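4. Collecting demonstrations

4.1 Setup and operator interface

All demonstrations were recorded in simulation with the Tikel teleoperation package. The scene holds a single yellow arm on a gray base plate, fixed to a wooden table, and one black block placed beside it. The operator moves a small leader arm by hand, and the simulated arm copies its joint angles. Figure 3 shows the arm at the block.

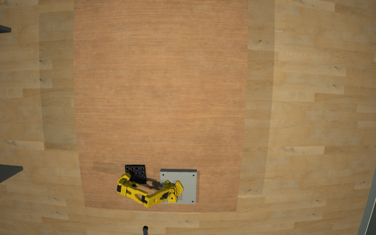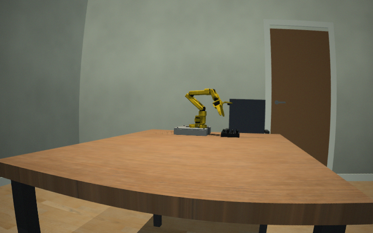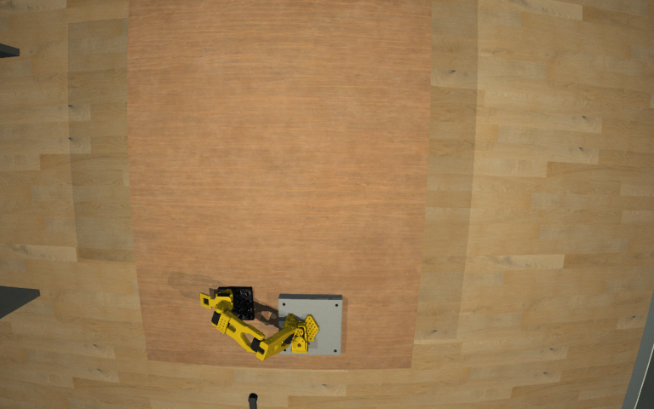 Figure 3. The simulated arm and the black block, seen from overhead (top and bottom) and across the table toward the door (middle).

The leader arm is read at 30 Hz and the simulator is stepped at a fixed multiple of that rate. Joint angles are passed to the simulated arm without inverse kinematics. We tried a version in which the operator steered the gripper tip directly in Cartesian space, and dropped it. Near the limits of the workspace the solver would switch between two elbow positions, and the recordings then contained jumps that no operator had asked for. Joint copying has no such switch. Its cost is that the leader and the simulated arm must have matching link proportions, so the leader has to be rebuilt for each new arm.

A small dead band is applied to each joint of the leader. Without it, hand tremor shows up as constant low-level motion in the recorded actions, and a policy trained on these actions learns to tremble while it waits. The width of the dead band was set once, by hand, on the wrist joint and then used for all joints. We did not tune it further.

4.2 Recording protocol

Each operator completed a practice block before any data were kept. The practice block ended when the operator had finished the task several times in a row without a reset. Operators were free to choose their own approach path and speed. We gave no instruction on which side of the block to approach from, and the resulting data contain both low, sweeping approaches and approaches from above with the elbow raised.

A demonstration starts when the operator presses a foot pedal and ends when the pedal is pressed again. Between demonstrations, the arm returns to its rest pose under program control and the operator realigns the leader to match. If the two arms differ by more than a set tolerance on any joint, the pedal is ignored. This check was added after the first pilot session, in which a number of recordings began with the simulated arm snapping across the table to catch up.

The full set, which we call Drustetti, contains 1,000 demonstrations. A further 48 recordings were thrown out before training. Most of these had been stopped early by the operator; the others had gaps in the timestamp stream. We did not remove demonstrations for being slow or clumsy. A demonstration in which the operator misses, backs off and tries again is kept whole, including the failed attempt, on the view that the policy will need examples of recovery.

4.3 Stored data

For each time step we store the joint angles of the leader, the joint angles and velocities of the simulated arm, the gripper opening, and the rendered views. The action label is the leader's joint angles, not those of the simulated arm. The two differ whenever the arm is in contact, and the difference carries information on how hard the operator is pushing. Earlier work with the Rees recorder stored only the follower state, and policies trained on those files tended to stop at first contact.

Views are rendered after the session from the saved simulator state. Rendering offline keeps the control loop free of delay and allows the same demonstration to be rendered again with other camera positions.

4.4 Held-out set

We set aside 190 of the demonstrations for evaluation. The split was made by session, so that no session contributes to both parts. A random split over single demonstrations gave lower validation error but did not predict success in rollouts, most likely owing to the strong similarity between demonstrations recorded back to back by one person. All results in Section 5 use the session split, and the Pleltska baseline was retrained on it with its default settings.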